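Newsletter > November > Around the House

Search this site Enter keywords Go

Folding on the bed, and why I gave up on the table

I have folded more black pants this month than any person should, and I have opinions now!

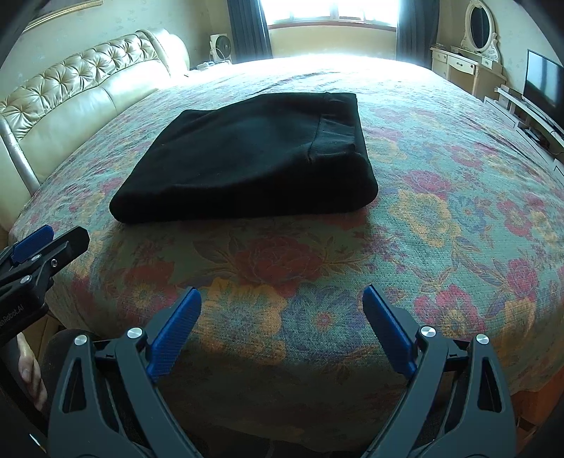 Start with the thick ones

My rule (such as it is) is that the bulky things get folded first, while I still have patience. Thick black pants are the worst of it. They never want to lie flat, the waistband puckers wherever you put it, and every speck of lint in the house comes to say hello. I used to fold them in half and then in thirds, the way Rania Awwad taught us at the Friday swap, and for jeans I still do. For anything heavier I've gone over to one fewer fold. You end up with a fat bundle instead of a slim one, but it stays put when you carry it down the hall.

And do it on the bed. I tried the kitchen table for 2 weeks and everything slid onto the floor or picked up crumbs. A made bed with the bedspread pulled up is the right height for my back, and you can spread out as far as you like. I'm partial to a big flowery cover for this, because black clothes show up so well on it and I don't leave a pair behind and sleep on it (yes, I have). Daylight helps too, if you're trying to tell black socks from navy. I do mine before lunch.

Regula Oberholzer wrote in to ask what I use for lint. A damp rubber glove, Regula! Put it on, wipe in one direction, rinse, do it again. I bought the Kohlhase roller last year and it was fine, but I went through the sheets so fast I felt silly.

Swap table news

We had 56 pieces on the rack last time and only nine went back in the bags, so thank you all. We could still use men's pants in the longer lengths, and kids' coats, always kids' coats. Please fold or hang things before you drop them off at the Emeck Street door. The Sarach bins are for shoes only, and somebody keeps putting scarves in there.

Next month, fitted sheets. Send me your method if you have one, mine is to roll it up and shut the closet.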